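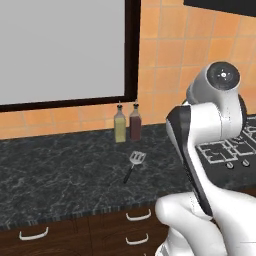 I kept track of our water use for all of March. Two people, one small house. Final meter reading for the month: 1,311 gallons.

Print this page | E-mail this to a friend

The toilet was the biggest user by far. It had a slow leak into the bowl. A new flapper cost 5 dollars and took me less time than finding the shutoff valve.

Showers came second. Mine ran 22 minutes on the worst day. I set a kitchen timer on the sink now and it helps.
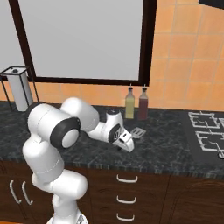
Dishes I had wrong for years. I washed everything by hand with the tap running and thought I was saving. A full dishwasher load uses less than that. Wiping down is cheap, too. A dark speckled marble counter like this one needs a damp cloth and no running tap. I used to rinse the cloth four or five times per wipe, out of habit.

Mechthild Kofler asked about the garden. I water before seven in the morning and only the beans and tomatoes. The lawn can go brown.

Goal for next month is to cut another 100 gallons. The washing machine is what I'll look at first. It's old and only has one fill level.

Will post the next reading when I have it.

E-mail | Print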